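Proyecto de segundo semestre: una superficie de juego plana para bloques pequeños
Memoria final, grupo Pace
Entrega de junio

De dónde sale la idea

Todo empezó porque mi sobrina hace torres con bloques encima de la cama y se le caen, claro. Le puse debajo una bandeja y tampoco, porque se hundía por un lado. Cuando tocó proponer tema en la asignatura yo llevaba semanas con eso en la cabeza, así que lo solté en clase sin pensarlo mucho y, para mi sorpresa, a Venkatesh Salian le pareció bien. Nos apuntamos los dos y de ahí salió el grupo Pace (el nombre lo puso él, yo quería uno más largo).

La pregunta era bastante simple: qué superficie barata y fácil de guardar sirve para que alguien apile, alinee y desmonte bloques sin que se muevan solos. No queríamos fabricar un mueble. Queríamos algo que se pusiera encima de una mesa cualquiera y se quitara a la hora de comer.

Lo que probamos

Primero, la mesa pelada. Funciona, pero hace un ruido horrible. Cada bloque que cae suena como si se rompiera algo, y en el piso de Venkatesh los vecinos de abajo no están para bromas. Además la mía tiene una junta justo en el centro y todas las torres acababan encima de la junta, no sé por qué.

Después pusimos un mantel. Mucho mejor de ruido y fatal de estabilidad: al arrastrar un bloque se arrastra la tela, se hace un pliegue y adiós torre. Probamos a estirarlo con pinzas por debajo del tablero y aguanta un rato, hasta que alguien apoya el codo.

La tercera idea fue una lámina de corcho de la papelería Busstead. A mí me encantaba! Pero los bloques se quedan como pegados, cuesta deslizarlos y suelta miguitas marrones que luego aparecen por toda la casa.

Y al final juntamos dos cosas que ya teníamos: la tela para amortiguar y, encima, una pizarra blanca de las de rotulador, tumbada. La tela sujeta la pizarra y la pizarra da el plano duro. Fue un momento muy tonto, los dos mirando aquello y diciendo «pues ya está, ¿no?».

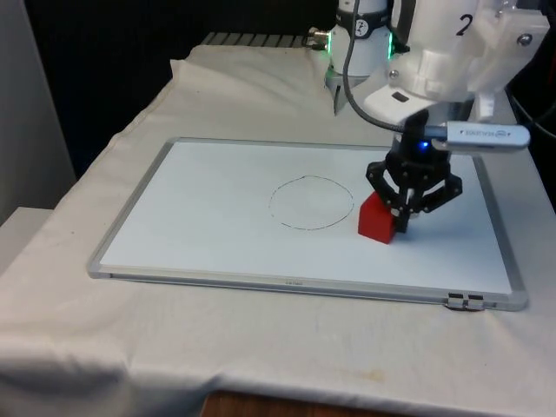

Lo que más me gusta de esta combinación es que se puede escribir en ella. Dibujas un cuadrado con rotulador y ya tienes el sitio donde va la torre, o una línea para ponerlos en fila, y luego lo borras con la mano. Venkatesh empezó a pintar circuitos y casi cambiamos de proyecto.

También tiene pegas, eh. Con la luz del techo encendida la pizarra brilla bastante y a ratos molesta. El marco levanta un poquito el borde, así que cuando empujas un bloque hacia fuera tropieza ahí (a mi sobrina le viene genial, a mí me pone nerviosa). Y hay que comprobar que la tela esté lisa antes de colocar la pizarra, que si queda un pliegue debajo, baila.

Cómo lo medimos

Hicimos 84 torres en total, repartidas entre las 4 superficies, siempre con los mismos bloques y turnándonos para que no fuera cosa de tener mejor pulso. Apuntábamos si la torre seguía en pie después de dar un golpecito en el canto de la mesa. Ya sé que «un golpecito» es poco científico y en la revisión intermedia nos lo dijeron. Intentamos hacerlo con una pelota de goma soltada desde unos 40 centímetros, pero rebotaba y tiraba la torre directamente, así que volvimos al nudillo.

La pizarra sobre tela fue la que mejor salió, seguida de la mesa sola. El mantel quedó el último con diferencia. El corcho nos dio resultados raros y prefiero no sacar mucho de ahí.

Cosas que haría distintas

Probar con bloques de otro tamaño, porque todos los nuestros eran pequeños y a lo mejor con grandes el mantel no sale tan mal parado. Apuntar las caídas el mismo día y no de memoria. Y pedir a más gente que jugara, que al final éramos dos personas adultas haciendo torres en un salón.

La tela ya está lavada y la pizarra se la queda Venkatesh, que la quiere para la lista de la compra.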